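I caught Pascual Sepúlveda on the phone while he was eating lunch, and he apologized for the chewing about six times. He's been helping people clear out and rearrange their homes for years, mostly small apartments over in Flarside, and I'd wanted to talk to him ever since my sister hired him and stopped calling me to complain about her hallway.

My first question was where he starts. I figured he'd say the closet. "The bedroom floor," he said. "Whatever's on the floor is the stuff you really use. I learn more from that than from any drawer."

He likes a client to live with a bare shelf for a few days before anything goes back on it. I told him I'd last maybe an hour! He laughed and said most people cheat by the first evening, usually with a phone charger.

We got onto money, which I always want to know about and never like asking. His visits start at $200, and a full bedroom usually comes to $300. The biggest job he's done was $700, for a retired couple who had saved every copy of a sewing magazine called Edier. "They kept 40," he told me. "I thought that was pretty good. She picked them by the covers."
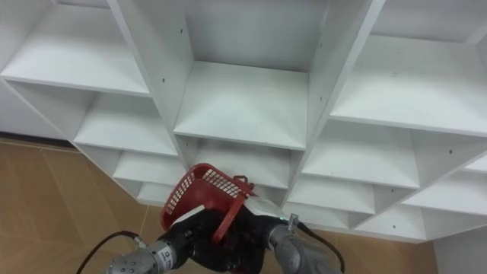
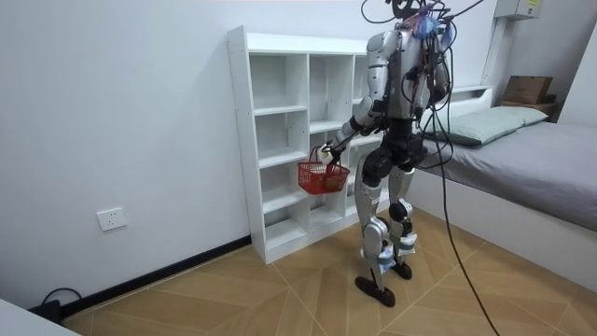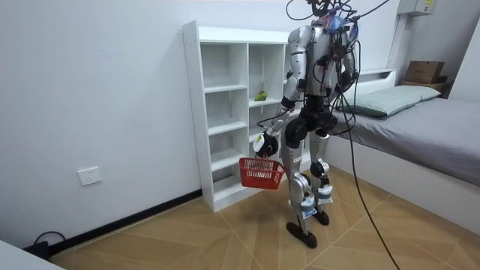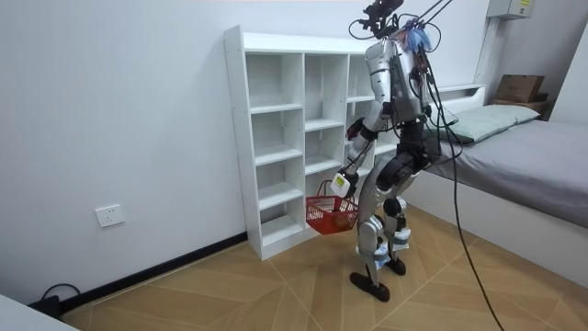

*White open shelves and a red basket.*

I asked what he tells people to buy, and he got a little grumpy. He'd rather they bought nothing until August, when the students move out and half the neighborhood is giving furniture away. His own desk came off the curb outside the old Kovari bakery – one drawer sticks, and he's never fixed it.

Baskets he does approve of, as long as they have handles. "If you can carry it to another room, you'll put things away. A box with a lid just sits there, and then you have a box." (I have four boxes with lids. I didn't bring them up.)

What about kids? He has two, and he says their room is a mess most of the week. They tidy it before their grandmother visits, and he's fine with that.

Before he went back to his sandwich I asked if there was anything he couldn't part with himself. He went quiet for a second, then told me about a coffee grinder from his old neighbor, Mrs. Sárközi. The handle's gone and it hasn't ground a bean in years. "It's on top of the fridge," he said. "My wife dusts around it."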